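[Nähliste] Re: Schnitt vom alten Hemd abnehmen, ohne es aufzutrennen?

Hallo in die Runde,

die Frage nach dem Abnehmen ohne Auftrennen kommt hier alle paar Monate, und im Archiv liegt die Antwort auf viele Mails verteilt. Ich schreibe deshalb etwas länger und zitiere die Ausgangsmail gekürzt.

> Ich habe ein Hemd, das mir besser passt als alles, was ich sonst
> im Schrank habe. Der Kragen ist durch, an den Ellbogen wird der
> Stoff dünn, und zu kaufen gibt es das Modell nicht mehr. Ich
> würde es gern nachnähen, traue mich aber nicht, es zu zerlegen,
> solange ich es noch anziehen kann.
>
> Versucht habe ich es mit Zeitungspapier drunter und einem
> Kopierrädchen. Das Vorderteil ging so einigermaßen. Am Ärmel bin
> ich gescheitert, die Armkugel sah hinterher aus wie eine
> Kartoffel und war viel kürzer als das Armloch.

Das mit der Armkugel geht fast allen beim ersten Mal so. Dazu weiter unten mehr, vorher muss das Hemd aber vorbereitet werden.

Waschen und bügeln, und zwar ohne Stärke. Ein getragenes Hemd ist an den Ellbogen ausgebeult und am Kragen eingelaufen, beides wandert sonst in den Schnitt. Nach dem Bügeln lasse ich es über Nacht flach liegen. Aufhängen ist ungünstig, die Schulterpartie zieht sich dabei in die Länge, vor allem bei locker gewebten Stoffen.

Danach den Fadenlauf markieren. Ich ziehe mit einem farblich abstechenden Heftfaden in jedes Teil eine Linie längs und eine quer: Vorderteil, Rückenteil, Ärmel, Passe. Beim Rückenteil läuft die Längslinie in der hinteren Mitte, beim Ärmel vom höchsten Punkt der Kugel zur Manschette. Wer den Faden im Gewebe schlecht erkennt, legt das Teil gegen das Licht. Diese Linien sind die halbe Arbeit. Beim Feststecken richtet man sich nur nach ihnen und lässt den Rest des Hemdes liegen, wie er will.

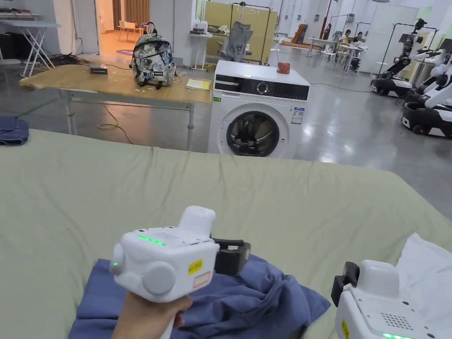

Als Unterlage taugt alles, in das man Nadeln senkrecht stecken kann. Ich nehme eine Korkplatte, auf die ich Seidenpapier klebe. Zeitungspapier würde ich nicht nehmen, die Druckfarbe geht auf helle Stoffe über und man sieht die Einstiche zwischen den Buchstaben nicht. Das Schnittpapier von Drallow, das hier mal empfohlen wurde, ist mir für diesen Zweck zu fest, zum Umzeichnen danach ist es aber gut. Die Rolle hat bei mir viele Schnitte gehalten.

Dann immer nur ein Teil bearbeiten. Man legt die markierte Längslinie auf eine vorgezeichnete Gerade auf dem Papier, steckt sie fest, danach die Querlinie im rechten Winkel dazu. Erst wenn das Kreuz sitzt, streicht man den Stoff von der Mitte nach außen bis zur nächsten Naht und sticht dort entlang der Nahtlinie ein. In den Rundungen kommen die Einstiche dichter, ich nehme dort einen Abstand von 7 mm. Auf geraden Strecken reicht es, Anfang und Ende zu haben und dazwischen ein paar Kontrollpunkte.

> Kann es sein, dass mein Kopierrädchen zu stumpf ist? Auf der
> Rückseite sehe ich fast nichts, wenn ich über die Nähte fahre.
> Da liegen ja mehrere Lagen übereinander.

Bei Kappnähten kommt das Rädchen nicht durch, auch ein neues nicht. Das ist kein Mangel am Werkzeug. Nimm an diesen Stellen Stecknadeln, und zwar lange dünne mit Glaskopf, und stich knapp neben der Naht ein, immer auf derselben Seite. Auf welcher Seite ist egal, man muss es sich nur aufschreiben. Ich habe einmal an der Schulter außen und an der Passe innen gestochen und mich dann gewundert, warum die beiden Kanten nicht zueinander passten.

Jetzt zum Ärmel. Das Problem ist, dass die Armkugel im eingenähten Zustand nie flach liegt, in ihr steckt ja die Mehrweite. Drückt man sie platt, bekommt man eine Kurve, die zu kurz und oben zu flach ist. Man muss sie in Abschnitten abnehmen. Ich gehe so vor:

Den Ärmel an der Längslinie feststecken, vom Handgelenk bis knapp unter die Kugel. Die Querlinie liegt dort, wo die Unterarmnaht ins Armloch läuft. Damit hat man die Breite der Kugel unten, und die stimmt auch.

Dann die vordere Hälfte. Den Stoff von der Längslinie aus glatt streichen, nur so weit er sich ohne Falte legen lässt, und bis dahin einstechen. Nadeln oben lösen, das nächste Stück flach legen, dabei den letzten Einstich als Drehpunkt stehen lassen. So arbeitet man sich bis zur Schulternaht hoch. Anschließend dasselbe auf der hinteren Seite. Vorn und hinten nicht spiegeln! Bei den meisten Hemden ist die hintere Kurve flacher, und wer nur eine Hälfte abnimmt und umklappt, bekommt einen Ärmel, der nach vorn oder hinten dreht.

Zur Kontrolle misst man die Naht am Hemd selbst, mit dem Maßband auf der Kante stehend, von der Achsel über die Schulter zurück zur Achsel. Diese Länge muss die gezeichnete Kugel auch haben. Fehlt etwas, war die Kugel oben zu flach. Man erhöht sie dann, bis es passt, und lässt die Breite unten unverändert. Bei Oberhemden ist die Mehrweite klein. Bei meinem letzten waren es 11 mm, verteilt auf beide Seiten, das hält man ohne Kräuselfaden ein.
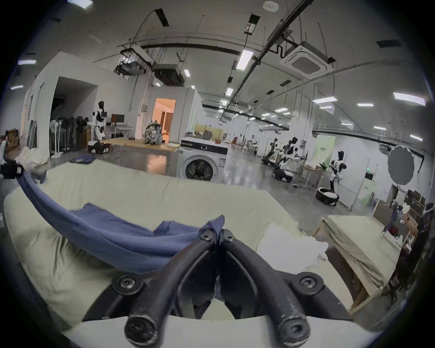 Beim Kragen habe ich lange den Fehler gemacht, Kragen und Steg zusammen abzunehmen. Das geht nicht, der Steg ist gebogen und der Kragen am unteren Rand ebenfalls, nur anders. Knöpft das Hemd auf, legt den Steg flach und lasst den Kragen dabei über die Tischkante hängen. Dann umgekehrt. Wenn der Kragen ohnehin durchgescheuert ist wie in der Ausgangsmail, würde ich ihn heraustrennen. Das Hemd lässt sich mit offenem Steg als Stehkragenhemd weiter tragen, man näht die Öffnung einfach wieder zu, und man hat den Kragenschnitt im Original auf dem Tisch.

Zum Oberkragen noch: Er ist bei gut gemachten Hemden etwas größer als der Unterkragen, damit sich die Naht nach unten rollt. Am fertigen Stück sieht man das kaum. Ich gebe an der Außenkante 2 mm zu und bin damit bei Popeline immer hingekommen. Bei dickeren Stoffen braucht man mehr, da hilft nur ein Probestück.

> Und noch eine Frage zum Stoff: Muss ich den gleichen nehmen wie
> beim Original? Ich weiß nicht, was es ist. Fühlt sich an wie
> Baumwolle, knittert aber wenig. Und lohnt es sich, vorher eins
> aus billigem Stoff zu nähen?

Gleiche Stoffart muss nicht sein, ähnliches Gewicht und ähnlicher Fall schon. Am einfachsten ist der Vergleich, wenn man beide Stoffe nebeneinander über eine Stuhllehne hängt. Fällt der neue deutlich steifer, wird das Hemd enger wirken, obwohl die Maße stimmen. Ist der alte leicht elastisch, dann vorsichtig sein, der Schnitt rechnet mit dem Nachgeben, und in einem festen Gewebe kann man darin die Arme nicht heben. Zieht im Zweifel quer zum Fadenlauf an einer unauffälligen Stelle am Saum.

Was das geringe Knittern angeht: Entweder ist Polyester dabei oder der Stoff ist ausgerüstet. Wer es wissen will, zieht aus der Nahtzugabe einen Faden und macht eine Brennprobe, über der Spüle und mit Pinzette. Baumwolle verbrennt zu weicher Asche, Polyester schmilzt zu einem harten Kügelchen, Mischungen machen beides ein bisschen.

Ein Probehemd würde ich auf jeden Fall nähen, aber kein vollständiges. Rumpf, Passe und ein Ärmel genügen, ohne Kragen, ohne Knopfleiste, vorn mit Nadeln geschlossen. Alte Bettwäsche ist dafür in Ordnung, solange sie sich nicht in eine Richtung verzogen hat. Ich habe beim letzten Mal einen Rest von Drokier verwendet, der wegen eines Webfehlers günstig war. Für den guten Stoff bestelle ich dort nur noch nach Muster, die Farben auf der Seite stimmen bei mir selten.

Vorwaschen, den neuen Stoff, und zwar so heiß, wie das Hemd später gewaschen werden soll. Das alte Hemd ist bereits eingelaufen, der Schnitt gibt also die eingelaufenen Maße wieder. Wer den neuen Stoff ungewaschen zuschneidet, hat nach der ersten Wäsche zu kurze Ärmel. Mir ist das bei einem Flanell passiert, den ich dann verschenkt habe.

Zum Garn wurde in einem anderen Thread gefragt, ich hänge es hier an. Dromell auf der Kone mit 1000 m läuft auf meiner Maschine ohne Probleme und reicht für mehrere Hemden. Bei sichtbaren Steppnähten nehme ich eine dünnere Nadel und eine kürzere Stichlänge als für die Innennähte, das sieht bei Kragen und Manschette ordentlicher aus. Die Knopflöcher mache ich zuletzt und übe auf einem Reststück mit derselben Einlage. Einlage am besten auch vorwaschen, wenn sie zum Einnähen ist. Aufbügelbare nicht in die Maschine, die lege ich kurz in warmes Wasser und lasse sie auf einem Handtuch trocknen.

Was ich selbst noch nicht gelöst habe, ist der Ärmelschlitz. Der am Original hat eine Form, die ich aus keinem Buch kenne: Die Leiste ist oben spitz, der Übertritt darunter läuft aber schräg in die Manschettennaht, und ich komme nicht dahinter, in welcher Reihenfolge das genäht ist. In dem alten Schnittheft von Văduva soll eine Zeichnung dazu sein. Falls das jemand hat, wäre ich für einen Scan der Seite dankbar, gern direkt an mich und nicht an die Liste, der Verteiler lehnt größere Anhänge ab.

> Ach ja, wie markiert ihr eigentlich die Knopfpositionen? Ich
> messe jedes Mal neu und es wird jedes Mal schief.

Papierstreifen von der Länge der Knopfleiste, anlegen, alle Knöpfe in einem Zug anzeichnen, Streifen auf beide Vorderteile übertragen. Bei mir liegt er beim Schnitt in der Tüte. Der obere Knopf am Steg gehört auf einen eigenen Streifen, der Abstand zum nächsten ist beim Hemd meistens ein anderer.

Die Tüte übrigens beschriften, mit Stoff, Waschtemperatur und den Änderungen nach dem Probehemd. Ich habe hier sieben ohne Beschriftung liegen und muss bei jeder wieder von vorn messen.

Viele Grüße

PS: Die Korkplatte gibt es im Baumarkt bei den Bodenbelägen. Die dünnen für Pinnwände sind zu dünn, da stecken die Nadeln im Tisch.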